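# Shared workshop at Gikgate runs its home robot in simulation before cutting metal

Members of the Ranerier workshop in Gikgate have spent the winter on a household robot arm that so far exists mostly as software. The group has a finished base, a box of motors and one half-printed gripper on the bench. Everything else is being worked out in a simulated home, where the arm can be driven into a wall without costing anyone a new gearbox.

The project is called Pitent. It began as a plan to build a low-cost arm that could ride on a wheeled base through an ordinary house and do small jobs: pick things up, put them back, wipe a surface. The workshop set a parts budget of 1000 dollars and has spent 410 of it. Most of that went to the motors for the shoulder and elbow, which were bought early because the supplier was clearing stock.

The simulated home has several rooms, and members picked the bathroom as the first hard test. It is a tight place for an arm. The link has to come down at an angle, and the gripper ends up low, close to the floor and close to the toilet. The early control code handled open rooms well enough but did poorly when there was a fixture on one side. 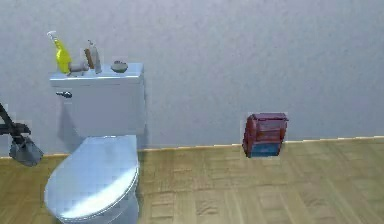 The group changed two things in response. The first was the length of the forearm, which was shortened by 60 millimeters in the model. The second was the order in which the joints move. The older code moved all of them at once and let the gripper swing wide on the way. The newer version brings the elbow in first, then lowers the wrist. It is slower, and a few members would still like the old speed back for open floor. For now there is a switch in the settings file and both versions are kept.

Each change to the code is put through a batch of 300 simulated runs overnight on a desktop computer in the workshop office. A run ends when the arm reaches its target or touches something it should not. The results are printed and pinned up next to the drill press, with the worst cases marked in red pen so they can be replayed. The batch usually starts at 9 p.m. and is done by the time the doors open.

Small objects have taken up more of the group's time than expected. Reaching a point in space is one job, and closing on an item without pushing it away is another. The simulated rooms are stocked with ordinary household things of different shapes, and the tabletop tests use a mix of them so the gripper settings cannot be tuned for one shape alone. A round piece of fruit wants to roll. A pen gives the fingers very little to hold, and it is worse when it lies across something else. Clear items are a separate problem for the camera software, which tends to lose their edges.

The gripper itself has been through several designs. The current one is a plain two-finger type with flat pads, drawn to be printed in pieces and bolted together. An earlier version had curved fingers that looked good on screen but could not pick up anything thin from a flat surface. The pads will be cut from rubber sheet. Members have tried two thicknesses by hand and prefer the thinner one, although it wears faster at the corners.
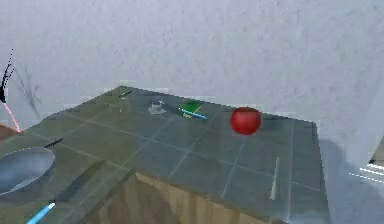
*Simulated tabletop with a red apple, a light blue pen and a grey bowl.*

Work on the real arm is expected to pick up in March. The shoulder bracket is first on the list and will be milled at the workshop from aluminum plate. The printed parts are being done on the two machines at the back, which are shared with other projects, so the gripper pieces go in whenever there is a gap. Wiring will follow the bracket. The cable route through the elbow has not been settled, and the shorter forearm leaves less room for it than the first drawing did.

The simulated home will stay in use after the arm is built. The plan is to run each new task in software first, then repeat it at low power on the bench, then at normal power with someone holding the stop button. The group has built a plywood mock-up of a narrow bathroom along one wall for the later stages — it has a secondhand toilet, not plumbed in, and a shelf at tank height.

The drawings and settings files are kept on the workshop's shared drive, and members can copy them for their own builds. A second group, based at the Gagnon makerspace, has already taken the gripper files and is adapting them for a fixed arm on a kitchen counter. The two groups have agreed to use the same bolt pattern at the wrist so that grippers can be swapped between them.

Pitent build nights run from 6:30 p.m. in the main room at Ranerier. Anyone with workshop membership can take part, and no robotics experience is needed to help with printing, sanding or wiring. The group is also looking for a used bench power supply and a short length of drag chain for the elbow. Donated parts can be left at the front desk with the project name on the box.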